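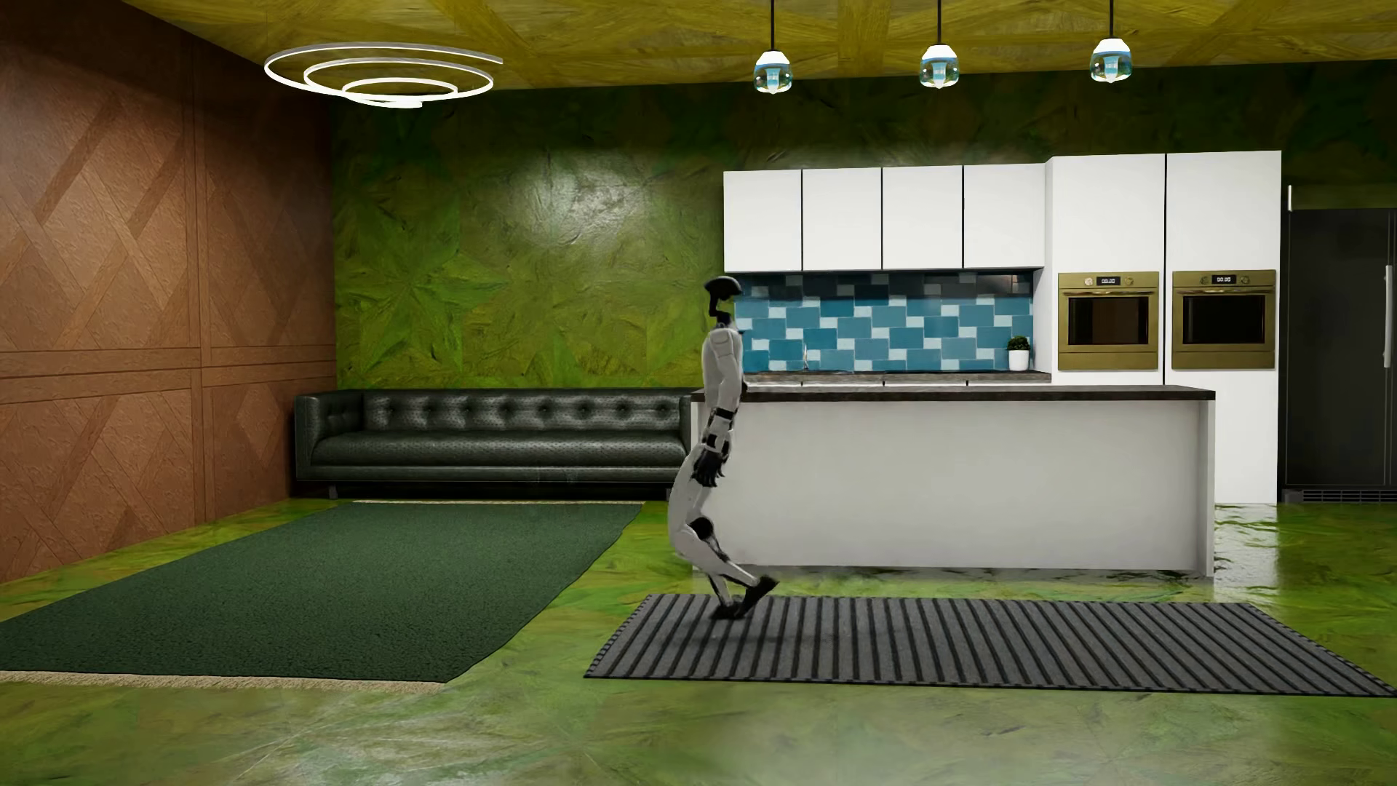

*Last updated: May*

So I finally made it out to the Plurov open day in Trornville, and I've been boring everyone I know about it ever since, which means it's your turn now! I'd signed up months ago, forgotten all about it, and then got a reminder email at breakfast telling me to bring ID and comfortable shoes. The drive is 105 miles each way. I ate a gas station burrito in the parking lot and walked in with sauce on my sleeve, very professional.

I was expecting a big hall full of clanking metal. What we got first was a room with two rows of folding chairs and a very large screen, and on the screen was a make-believe house with a robot in it. They do a huge share of their work in simulation, and Beatrice Kimaro (she runs the walking team and has the patience of a saint) spent most of the morning showing us around in there.

I have to talk about the decor first, sorry. Green floor, and I mean GREEN, all blotchy and shiny like a pond somebody waxed. Stars on the back wall. A black leather sofa with buttons, right next to a perfectly sensible white kitchen with two ovens side by side. The lady beside me whispered that she wanted the curly light fixture and I kind of did too. Beatrice said the walls and floors get swapped for different textures all the time, so the software doesn't get attached to one kind of room. They have 2,780 versions of the place by now. She once got one where everything was plaid, and she had to go lie down.

The robot itself is a pale gray, slim sort of thing with black joints and a shiny black cap of a head, and they call it Ulten. I asked if that stood for anything and got three different answers from three different people. One of them was definitely making it up on the spot.

The job for the day was walking around a kitchen, which sounds like nothing. I walk around my kitchen half asleep every morning! But there's a striped runner in front of the island, and a rug is apparently a whole big deal when you're a robot. There's a tiny step up, then the surface changes under your foot, then there's the edge again on the other side. Beatrice had us all stand up and walk across the carpet seam in the doorway, slowly, paying attention to our toes. Try it at home, it's weirdly hard once you're thinking about it. A grown man in a fleece vest nearly went down.

She kept flipping between the wide view of the room and one that looks steeply down at the floor, and I liked that second one best. You stop looking at the furniture and just see what your feet would have to deal with. The ribs on the gray rug, a bit of bare shiny floor, then the big green rug with that scruffy beige fringe along the side. Plus the counter sticking in from the right, ready to catch a hip. I asked whether the shine was a problem and she got very excited (I think it was the right question, I'm still proud). Bright reflections can confuse a camera, so they put glossy floors in on purpose.
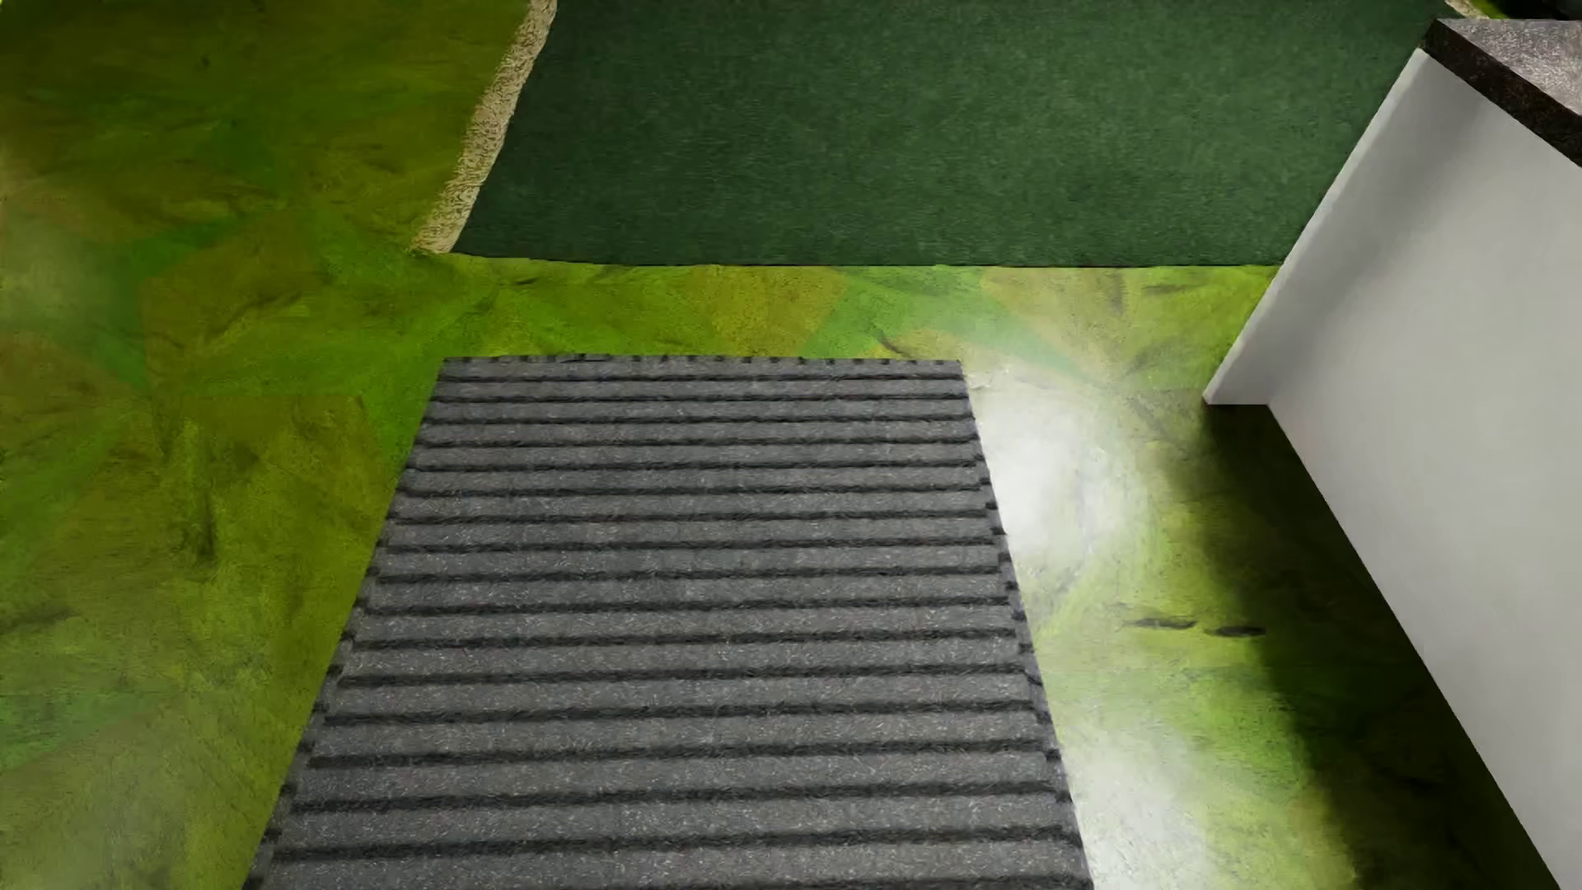 ## Lunch, and then my turn

Lunch was sandwiches and a bowl of those little oranges. There was a sign-up sheet for trying the controls afterward and I'd like to say I strolled over casually - I did not. I was number 13 on the list.

You get a gamepad, the ordinary kind, and you only tell the robot which way to go and how fast. The balancing is all handled for you. I had one lap of the island to do and my plan was to be careful, and then I got the controller in my hands and drove Ulten straight into the counter. Twice. The young guy at the desk just hit reset and said, "That's why we do this part on a computer." My best lap was 115 seconds. The kid after me, who was maybe ten, beat it easily and didn't even sit down.

## If you're thinking of going

They're doing another one in the fall, and it's free, but you do have to register. A few things I'd pass along:

- Park behind the building. The front lot fills up by nine and there's a very serious cone situation.
- Bring a sweater, the demo room is freezing.
- Sit on the left if you can. There's a pillar on the right and I spent the first hour leaning around it.
- Ask Beatrice about the plaid.

I've got a page of scribbled notes about how they teach it to turn around in tight spots, and I'll type those up once I can read my own handwriting.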